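Tabletop cooking gets a second month at Cemano ground floor

Last updated 4:40 p.m.
17 comments 271 shares

The tabletop cooking hours on the ground floor of the Cemano building will keep going through November, the building's managers said this afternoon. Same room, same tables. More pans, hopefully.

The hours started as a four-week tryout. No stove, no hood, no kitchen at all down there – just tables, outlets, and whatever people can cook on a portable induction cooktop. Vullilance, the company that manages the building, had said it would decide by the end of the month whether to keep going. Decision came early. It's a yes, with a few changes to the rules and one to the schedule.

Manouchehr Salehi, who set up the program for Vullilance, said the tryout drew 271 sign-ups, and that eggs won by a mile.

"I put out a list with noodles, pancakes, fried rice, all of it," Salehi said. "People wanted eggs. Rolled omelette, plain omelette, omelette with cheese. So we are buying for eggs now."

The rolled kind, the Japanese one, is done in a rectangular pan in thin layers. Pour, roll, push it back, oil, pour again. Takes practise. Salehi said first tries mostly end up as scrambled eggs and get eaten anyway. 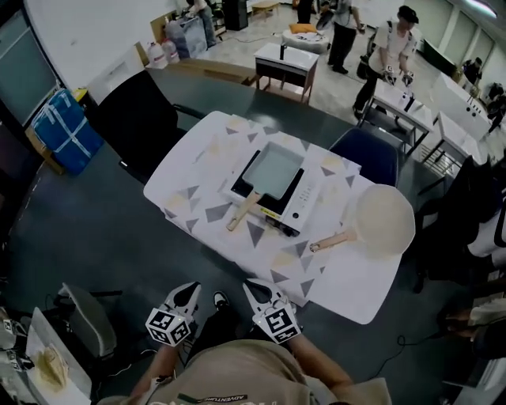 The rectangular omelette pan on the induction cooktop, with a round frying pan to the right.

The cooktops run off regular wall power. Each table gets one, and the limit of one per table stays for the second month. A request to put two side by side on the big tables was turned down. Salehi said the wiring on the window side would not take it and he did not want to find out the hard way.

Pans were the sore spot during the tryout. There were not enough of the rectangular ones to go around, and the scratched ones got passed over until somebody got stuck with them. Zamani, the housewares store on the corner, has agreed to sell the building 9 more at cost. They should be in by the second week. Round frying pans are not a problem, there are plenty.

People can also bring there own. It has to work on induction – if a magnet sticks to the bottom, fine. No cast iron on the cooktops, after one got dragged across the glass and left a mark. Metal spatulas are out too. Bring wood or silicone, or borrow from the bin by the sink.

About that sink. It's a small one, set back from the tables, and that was the number one complaint on the comment cards. Vullilance says a second sink is not happening this year. What it will do is put a rolling cart by the tables so bowls and pans can go over in one trip. Not what people asked for but it's something.

Also on the cards: the smell. Tenants upstairs on the mezzanine said the butter gets up there by mid-morning and stays. Two liked it. One very much did not. The plan for now is oil before noon, butter after, and the doors propped open when the weather lets them. Salehi said he'd look at a fan.

The tablecloths stay as well. Flenex, the furniture rental outfit that supplied the tables, wanted bare tops so the surface could be wiped faster. Regulars pushed back. The compromise is a cloth on every table, changed daily, and Flenex gets to inspect the tops at the end of the month.

Cost stays where it was, free for people who work in the building and $4 a session for everybody else, eggs included. The program has a grocery budget of $700 for the month and most of that goes to the egg delivery. Anything fancier, cheese, scallions, ham, is bring your own.

Space is the other question. The ground floor is open to anyone during the day, people walk through to get to the elevators, others come down to work or meet somebody, and the cooking tables are right out there with the office chairs. No partition, no rope. A few tenants asked for one. Salehi is against it.

"You put up a wall and then it's a classroom," he said. "I like that a guy going to a meeting stops and asks what's in the bowl."

The tables will shift a little closer to the middle of the room so there is a clear path along the back, under the mezzanine. Bags and coats go against the wall. Chairs get pushed in when you leave, which was on the old sign too and which not many did.
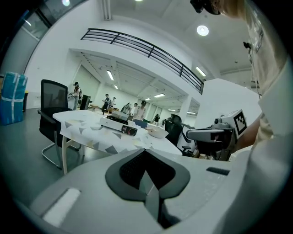 What changes in November

Sessions are now 50 minutes, down from an hour. The extra ten is for cleanup, and the next group does not sit down until the table is wiped. Morning session starts at 10, lunch at noon, and there's a new late one at 5:30 for people who can't get away during the day. The late one is capped at six.

Sign-up moves from the paper sheet to the front desk. The paper sheet kept walking off. Tell the desk which pan you want, rectangular or round, and they'll hold it for ten minutes past the start. After that it goes to whoever is waiting.

Kids are ok with an adult at the same table. Under 10 can roll but not pour, that's a Vullilance rule and Salehi said he has no say in it.

Beginners can ask for a walk-through at the start of the morning session. Salehi does those himself and uses three eggs, a spoon of water, a pinch of sugar, a pinch of salt. Medium-low heat the whole way.

Leftovers go home with you. Bring a container – the building ran out of foil in week two and is not buying more.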